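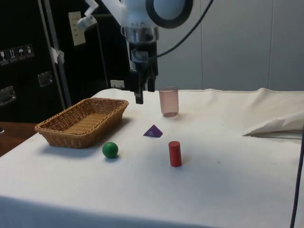 Home | Hire | Buy | Planning guides | FAQ | Contact | Basket (0)

Buying your first arm: frequently asked questions

Plarkgate Automation, Durnitz. Revised March 2023.

These are the questions we get from small workshops, colleges and packing rooms planning for one arm and one gripper. If you want forty of them in a row, ring us and we will be delighted, but this page won't help you much.

How much should I budget?

More than the arm. People send us a spreadsheet with one line on it, and that line is the arm. You will also need a gripper, a stand or mount, a table that doesn't wobble, cables, a camera if the job calls for one, and somebody's time. Time is the line that gets left at zero. Put a real figure in it, then show it to whoever will be doing the work and watch their face.

Is the gripper included?

Not usually. Our Koech packages come with a two-finger gripper and the flange to fit it. With the Vallano range you choose your own, and the quote will say so in type large enough to read. Two fingers will do for most blocks, tubs and small boxes. They are less happy with anything floppy, and we would rather hear about your floppy things before you order.

What should I test with?

Cheap objects of different shapes. A ball, a cylinder, a pyramid, a plastic cup and a basket to put things in will teach you plenty about your budget. The ball rolls. The pyramid gives the fingers sloping sides to hold. See-through cups can be a misery for cameras, so if your product comes in clear plastic, include one in the trial from the first day and not as a treat at the end.

Do I need a special table?

No, though it needs to be steady and you need to be able to get round it. A plain white cloth over the top is a perfectly good start and costs next to nothing. Pull it flat. Wrinkles are fine at the back and a nuisance under the work.

How much room will it take up?

Measure the reach, then add space for the person, the cables and the case it came in. Everyone forgets the case. It is large, it is awkward, and you mustn't throw it away, as our warranty returns have to travel in it. We have seen very tidy floor plans defeated by a case.

Should I hire before I buy?

If you can't yet say in one sentence what the arm will pick up and where it will put it – yes. Hire is £300 a day, or £900 for a working week, delivery within Durnitz included. One week's hire comes off the price if you buy within 16 weeks.

What does setting up cost?

A site visit is £200. We look at the sockets, the floor, the doorway and the ceiling, in that order. If the arm is to hang from above, tell us when you book, because overhead mounts need a different visit and a longer ladder.

And running costs?

Electricity is rarely the shock. Budget for replacement finger pads, a spare cable and a service each October. Cables that hang near the gripper get bent all day long, so keep a spare on the shelf.

Will it pay for itself?

Possibly. We sell them, so you should ask someone else as well. Take your own sums, halve the speed you were hoping for, and see whether you still like the answer.

How long is a quote good for?

Sixteen weeks, the same as the hire offer. After that we check the prices again and send you a new one, with our condolences where needed.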